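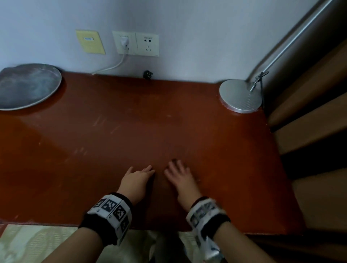 How does a robot learn to do housework from a person?
It is given a large number of recordings of people doing the same chores, with the position of the hands worked out for every moment, and a program is trained to predict the next movement.

Home recording project moves into its second stage

Fondmont, a small robotics company in Drirnow, has begun the second stage of a project that pays people to record everyday chores in their own homes. The recordings will be used to train Bogdan, the company's control software for two-armed household robots.

The first stage took place in a rented workshop fitted out with a kitchen counter, a bed and a row of shelves. The second is spread over 20 homes in Drirnow and the neighboring town of Zovstead. Recording started in November and will go on until the company has 2000 hours it considers usable.

People taking part wear a head-mounted camera and a band on each wrist. The bands are black fabric straps wrapped with white panels, and the panels are printed with square black-and-white patterns. Software finds the patterns in the video and uses them to work out where each wrist is and which way it is turned. Finger positions are estimated separately, from the video alone.

"The bands are the cheap part and they do most of the work," said Pavithra Poojary, who runs data collection at Fondmont. "When we tried it with bare wrists, the estimate was fine until the person reached for something or turned a hand over. Then it jumped. With the printed squares you have something fixed to hold on to."

The squares go all the way around the wrist so that the camera can find one of them whether the palm is up or down. Fast movement is still a problem. When a hand moves quickly the print smears in the video, and the software has to fill in the gap from the moments before and after. Poojary said people are asked to work at their normal speed anyway. Asking them to slow down in the workshop produced recordings that looked like people handling eggs, she said, and the software learned to be slow too.

The task list has 65 entries. They include wiping a table, folding a towel, plugging in a charger, sorting cutlery, making a bed, and clearing a desk and putting things back on it. Each is done several times over with the objects moved between attempts. The people taking part choose the room and use their own belongings. They are told not to tidy up first.

That last instruction came out of the workshop stage. Zübeyde Kozan, an engineer who trains the models, said the early version of Bogdan did well on the workshop counter and poorly almost everywhere else.

"It had seen one counter, under one set of lights," Kozan said. "We put it in front of a shiny table and it reached for the reflection of the window. So we need scratched desks, glare, cables behind things, a wall that isn't our wall. You can't really build all that. People already have it."

Scenes with very little in them are wanted as well. A hand resting on a bare surface tells the system what a person looks like before starting, Kozan said, and the first batch of home recordings did not have enough of this. Each session now opens and closes with a short pause, both hands resting on whatever surface is in use. The pause also gives the tracking software a steady view of the markers.

Each home has 2 sets of equipment, so that one can charge while the other is in use. A set fits in a padded case and holds the camera, the bands, spare fabric straps and a printed card with the steps for starting and stopping. Sessions are usually done in the morning or early evening. The company asked for a mixture and has been sending reminders to people who record only after dinner.

Ctibor Matoušek, a retired bus mechanic in Zovstead, signed up after seeing a notice at the library. He records most mornings before nine.

"You feel foolish for a little while," he said. "Then you are just folding the washing. My wife will not come in the room when the camera is on, and that's fair enough, she never agreed to it."

Matoušek said the hardest task on the list was threading a belt through a pair of trousers lying on a bed, which he had never done without wearing them. He has asked the company to take it off the list. It is still on.

He also said that the straps are too warm when washing up and that he takes them off between sessions, although the card says to keep them on. Putting a band back in a slightly different position means the software has to work out again how the markers sit on the wrist. Poojary said this can be corrected afterward in most cases, but the correction takes staff time, and a thinner strap is being tested.

What happens to the recordings

Video is stored on a card inside the camera and handed over in person. At the Fondmont office it is checked first by software, which flags any face, screen or document, and then by a reviewer, who blurs or cuts the flagged parts. Participants can ask for any session to be deleted up to the point when it goes into training. After that, the company says, the video itself can still be removed, but what the model has learned from it can't be taken back out.

Frida Bisgaard, a lawyer who advises the Drirnow tenants' association, said that limit should be explained more clearly before people sign.

"The form does say it, on the back page," Bisgaard said. "I'd like it on the front. People think of a video as a thing you can ask for and get back. I would also want to know who else in the home has agreed - a landlord doesn't matter much here, but a roommate does."

The company changed the form after a meeting with her last month. The section on deletion has moved to the first page, and every adult living in the home must now sign. Two households had to stop recording until all the signatures were in. Both have since started again.

Participants are paid by the accepted hour. Fondmont would not say how much, and people taking part are asked not to discuss it. Sessions are rejected if the bands are out of view for long stretches, if a task is left unfinished, or if the room is too dark for the printed squares to be read. Dropped objects and failed first attempts are kept. Kozan said a recording in which someone misses the socket with a plug and tries again is more use to her than a clean one, as the robot will miss too and needs to have seen what comes next.

Not a finished robot

The company has no product on sale. Bogdan runs on a pair of arms bolted to a rolling base at the Drirnow office, where it can fold small towels and clear light objects from a table. It is not reliable with anything that bends in unexpected ways, such as charging cables, and staff stand beside it with a stop button during every trial.

Eleni Ristić, who teaches robotics at the technical college in Zovstead and is not involved in the project, said human recordings are easier to gather than recordings made by driving a robot by hand, but they leave a gap to be closed later on.

"A person has five fingers and a wrist that does what it wants," Ristić said. "The robot has a gripper. You can know exactly where the person's wrist went and still have to decide what the gripper should do when it gets there. I think home recordings are a good idea. I also think somebody will have to spend a long time with the real arms after this."

Kozan agreed with that. The plan is to train first on the home recordings and then on a much smaller collection made with the robot itself, with staff moving the arms through the same tasks. The second collection has not been started. The arms are due to have their grippers replaced, and recordings made with the old ones would have to be thrown out.

Fondmont is still looking for households in Zovstead, in particular ground-floor apartments and homes with older furniture, both of which are short in the material gathered so far. Applicants must be over 18 and must be able to set aside a regular time for recording. Information sheets and a pair of sample wristbands are available at the front desk of the Zovstead library, and a staff member from the company is there in the afternoons to answer questions and fit the bands.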